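Grekulero Community Help
Visits and Open Days board

Can you take a turn with the grippers at the Stanmont open day, or is it look only?

Posted by tallgrassmom

My kids and I are going to the Tanoli open day in Stanmont on Monday, and the page for it says almost nothing. It has these two photos of the snack packing table and a line saying "come see how we teach the robots." My oldest is nine and has decided she's going to be the one doing the teaching. Is that a real possibility? I'd rather break it to her in the car than in front of 500 strangers.
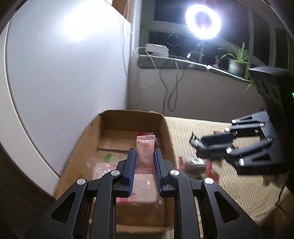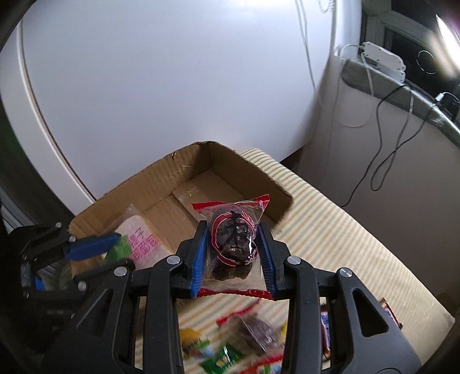
The snack table, with wrapped snacks and a cardboard box.

Other things I can't figure out: do you need a ticket, is there parking, and how long does the whole thing take? We'd be coming straight from a dentist appointment so we couldn't get there before 2. Also my younger one can't have nuts, and if there's candy being passed out I'd like to know ahead of time.

Posted by porchlight_ray

We went to the last one in October and yes, you get a turn! Or we did, anyway. You go up two at a time and they put one of those black grippers in your hand. You squeeze, the blue pads close, and you pick up a snack and put it in the box. Sounds like nothing. I dropped my first one three times while a little kid next to me cleaned up her side of the table.

My tips, for what they're worth. Grab the packets by the middle if they're puffy, and go slow. The flat crinkly ones are worse because they like to lie down on the cloth and you end up chasing them. If you can get hold of the crimped end you're fine. The woman running the table told us not to worry about being neat, they want to see how regular people go about it, fumbles and all. My wife thought that was the best part of the day - she's still telling people she trained a robot.

It was a first come, first served line and it got long after lunch. At 2 you might wait a while, so I'd head for the table before you look at anything else. The arm demo at the other end of the building runs over and over, you won't miss it. We were there maybe an hour and a half and the kids could have stayed longer.

Parking is in the gravel lot behind the building. The front lot fills up and they don't let you stop along the road.

Oh, and there was a counter on the wall for how many pickups visitors had done. It said 791 when we left and they were hoping for 4,000 by closing. No idea if they made it.

Posted by kd_54

no ticket. bring a jacket, the big room is cold

Posted by hallway_bench

Adding to this for the allergy part. When I was there they did not hand out anything from the table, the same snacks get picked up and dumped out and picked up again all day. But there was a separate bowl by the sign-in desk and I didn't look at what was in it. A lot of the stuff on the table had Chinese labels that I couldn't read, so if it were my kid I'd email them first and ask what's in everything. They answered me in a day when I asked about the stroller ramp.

As for age, the sign said eight and up to hold a gripper, so your nine year old is good. How old is the younger one? They let my six year old stand next to me and put her hand over mine, but that may depend on who's at the table.

I do disagree with the last person about saving the arm demo for later. The one called Grater (they name them all, don't ask me why) was the only one that did any sorting, and they shut it down early the day we went. I'd send one grownup to hold a spot in line and take the kids to see Grater first.

Reply from tallgrassmom

Thank you all, this is so helpful! Younger one is five so we'll ask nicely. I'll email them tonight about the nuts and post back here with whatever they say.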